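Table de travail Menutier, plateau mat coloris fauve
Réf. 1682
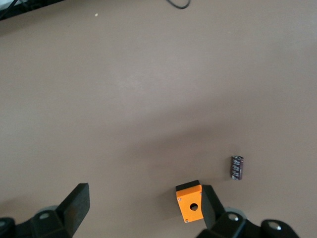 Plateau Menutier, coloris fauve mat. Posé dessus, un petit boîtier orange à dessus noir.

La table Menutier est une table de travail rectangulaire destinée aux ateliers de petit montage, aux salles de travaux pratiques et aux postes de réparation. Elle est distribuée par Tetero en un seul format et un seul coloris. Le plateau et le piètement sont vendus ensemble. Le plateau seul peut être fourni en remplacement, sur demande.

Plateau

La surface est mate, dans un ton fauve clair. La teinte est légèrement nuancée d'une zone à l'autre : c'est un caractère normal de la finition et cela n'ouvre pas droit à un échange. Les pièces de couleur vive ou foncée s'y repèrent bien, y compris la petite visserie. Sous un éclairage latéral, les ombres restent douces et il n'y a pas de reflet gênant pour le travail de précision.

Le plateau est livré sans perçage. Les passages de câbles et les trous de fixation pour étau sont à réaliser par l'acheteur, à 50 mm au moins du bord. Percer depuis le dessus avec une mèche neuve, en plaçant une cale en dessous. La garantie ne couvre pas les éclats dus au perçage.

Piètement

Quatre pieds droits reliés par deux traverses, peinture grise. Chaque pied se termine par un vérin de réglage. Les traverses se montent en retrait pour laisser passer les genoux. Une barre arrière est fournie, elle doit être posée même si la table est placée contre un mur.

Caractéristiques

Longueur : 180 cm
Profondeur : 60 cm
Coloris du plateau : fauve mat
Coloris du piètement : gris
Livraison : à plat, en deux colis
Outils nécessaires : une clé plate et un tournevis cruciforme (non fournis)

Montage

Le montage se fait plateau retourné, sur une couverture ou sur le carton d'emballage. Visser les pieds sans bloquer, poser les traverses, puis la barre arrière, et serrer l'ensemble à la fin. Retourner la table à deux personnes. Régler les vérins une fois la table en place et vérifier le serrage après quelques semaines d'utilisation.

Entretien

Dépoussiérer au chiffon sec. Pour les traces de graisse, utiliser une éponge humide et un peu de savon doux, puis essuyer. Ne pas employer de poudre à récurer ni de tampon abrasif, qui feraient briller la surface par endroits. Les marques de feutre partent en général à l'alcool ménager ; faire un essai dans un angle. Les supports et boîtiers à angles vifs doivent être soulevés et non traînés sur le plateau.

Accessoires compatibles

Tapis de découpe Sterkari, grand format. Se pose sans collage.
Rampe d'éclairage Shaikh, à pincer sur le bord arrière.
Tiroir suspendu Menutier, à visser sous le plateau, à droite ou à gauche.

Les accessoires sont à commander séparément. La rampe Shaikh ne convient pas si la table est équipée du rebord arrière de l'ancien modèle.

Disponibilité

Table complète en stock. Le tiroir suspendu est de nouveau livrable à partir de mai. Les plateaux de remplacement sont expédiés sous deux semaines. Vérifier l'état des colis devant le transporteur et noter les réserves sur le bon de livraison.

Fiche mise à jour le 20/01/03

Commentaires

Client, atelier de modélisme
Table stable une fois les vérins réglés. La couleur est un peu plus claire que je ne pensais mais on retrouve facilement les petites vis qui tombent, ce qui n'était pas le cas sur mon ancien établi gris.

Cliente, lycée professionnel
Nous en avons plusieurs en salle. Les élèves tirent leurs montages sur le plateau malgré les consignes et il y a des rayures. Elles se voient surtout de biais. Le reste tient bien.

Client
Notice trop petite, schéma de la barre arrière illisible. J'ai fini par trouver le sens tout seul. Est-ce que le tiroir se monte au milieu ?

Réponse Tetero
Non, la fixation centrale n'est pas prévue. Une notice agrandie peut être envoyée par courrier sur simple demande.

Tetero, mobilier d'atelier | Contact | Conditions de vente | © Tetero, tous droits réservés | Haut de page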